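Jutness and Bimine Railway

The Jutness and Bimine Railway is a narrow-gauge heritage line and museum running between the former quarry town of Bimine and the landing at Jutness. It is 2 miles long, a figure that includes the siding. Passengers who ask whether the train goes any farther are shown the lake.

History

The line was built to carry slate from the Ó Néill quarry to the water, where it was loaded onto barges. The quarry's founder had been promised a connection to the main line within a few years and laid his track to a gauge of 35 inches in anticipation of it. The main line used a different gauge and went through another valley. Every load of slate was therefore handled by hand at least twice, an arrangement the company's annual reports described as "temporary" until the company closed.

Passenger service was added later, at first in a slate wagon fitted with benches. A proper coach followed after complaints from the minister at Jutness, whose letters on the subject survive and are longer than the coach. Traffic fell once the lake road was paved. The last regular train left Bimine one December evening at 5:40, eleven minutes behind schedule, and the local paper noted that it had kept up its standards to the end.

The track stayed in place because the scrap dealer who bought it went out of business before he could lift it. The Jutness and Bimine Railway Society acquired the right-of-way from his creditors and reopened the upper section first, then the full line after the Flistine trestle was rebuilt.

Rolling stock

The society's only original steam locomotive is No. 4, known as Flistine after the creek it once fell into. There is no record of a No. 3. Flistine was returned to service after a long overhaul and works most summer trains, with a small diesel switcher on hand for days when it does not care to.

The passenger fleet consists of two closed coaches and an open car popular in July and empty by September. Several slate wagons have been restored, and one is kept loaded at the Bimine platform. Its slate has been stolen and replaced often enough that the load is probably no longer from the quarry.

Museum and workshop

The museum occupies the old freight house at Bimine. Its collection includes 474 cataloged objects, among them lamps, tickets, switch keys and a large number of unclaimed umbrellas. The catalog was compiled by Nermin Karabulut, the museum's first paid curator, who also wrote the standard history of the line, Slate and Delay. Her chapter on the gauge question is the most often cited, mainly by people who disagree with it.
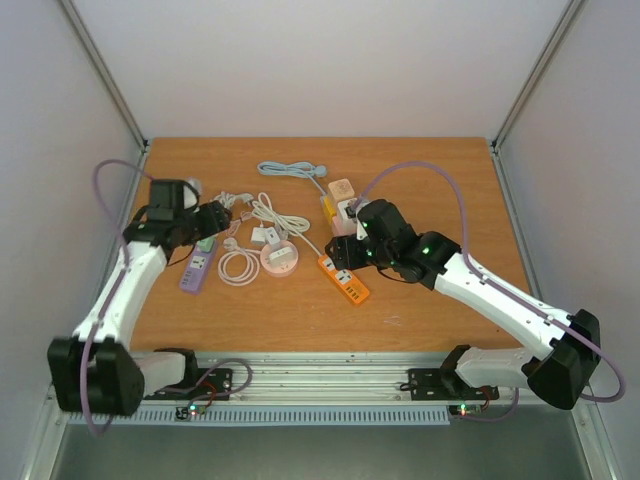
Workspace with a wooden tabletop, pale enclosure walls and two robot arms.

The locomotive shop stands across the yard and can be seen from a raised walkway during opening hours. Most boiler work is sent out. Wheel turning, carriage repair and painting are done on the premises. The coaches are finished in a dark green that the society regards as authentic on the strength of one door, found in use as a chicken coop roof at Jutness.

Operation

Trains run from late spring to early fall. The trip takes longer uphill than down and includes a stop at the trestle, originally scheduled for taking on water and retained after the water tank was removed. Seating is limited to 100 passengers per train, and tickets are sold at Bimine only. Travelers boarding at Jutness pay on arrival, a system that has depended on their honesty from the start and is discussed at some length in the society's accounts.

Proposals to extend the line beyond Jutness appear at intervals. All of them involve a bridge.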